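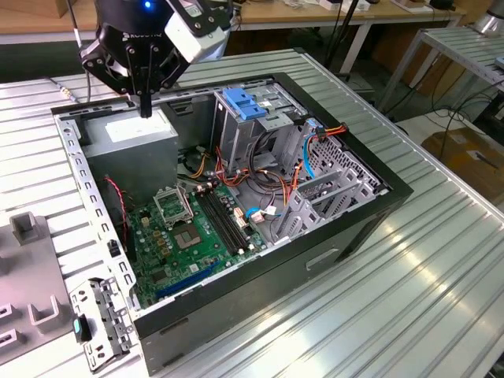 The computer with the side off. The socket is open and waits for its processor.

April, evening

I want to write down where I am with the old computer, because last time I left a job for two weeks and when I came back I did not know any more which cable I had already tested. Burgi Reisinger says I should draw it. I draw badly, so I write.

The tower came from Tamsin Rewi's office. She was going to bring it to the recycling place, together with a monitor and a box of keyboards, and I asked if I may have it. She gave me also the folder with the papers, where I found the old bill from Zurard: 449 for the whole machine, without the screen. For that time I think it was a fair price.

My plan is modest. I want a computer for the back room of our sewing club, only for the pattern library. Burgi has scanned 1335 pattern sheets, and at the moment they live on her own laptop, which she carries home every evening. If the laptop falls down the stairs, the library falls with it. So the machine does not have to be fast. It has to start, keep the files and be quiet.

The power supply stays where it is. I was tempted to take it out and clean it properly, but I read in the Usuga forum that one should not open such a box at home, and I am obedient in these things. I will only brush the outside.

The motherboard is the part that makes me nervous. I lifted the metal bracket over the processor place with one finger, very slowly, and I was holding my breath like a child. The processor is in a small plastic box in my drawer, wrapped in the soft bag it came in. I do not want to put it back before the paste has arrived. I ordered the paste from Momeo and they wrote that it needs 12 days, which I find long for something so small.

The two memory slots stand next to each other, with little white latches on the ends. For me these are the nicest things on the whole board, because I understand them. You open the latch, you push the stick in, the latch closes with a click. I wish everything in there would talk so clearly. 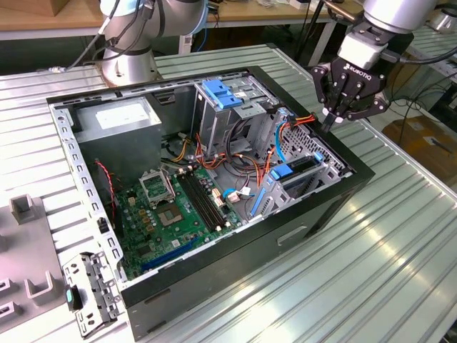 Then there are the cables. Yellow, orange, red and black, all of them in one thick bundle through the middle, and I would like to tie them together on one side so the air can pass. But if I tie them first, I will surely find out later that one of them is too short. The light blue one for the data I leave alone, it has a good curve already. Tomorrow I want to put small pieces of tape on the plugs and write on each one where it belongs. Burgi has 14 rolls of tape in the club cupboard, she will not miss one.

I like the drive cage more than I expected. The blue plastic parts show you where to put your fingers, and I think a person who had to repair such machines every day was asked for advice when they made it. The new drive should go in there. It is from Fleleseo, second hand, and Tamsin let me have it for a cake. I still owe her the cake.

Questions for Tamsin: does she still have the screws for the side panel? And was there ever a password for the start menu? I should ask her before I close everything up.

My back hurts from leaning over the table. Half past ten now, and the cake needs eggs, which I forgot to buy.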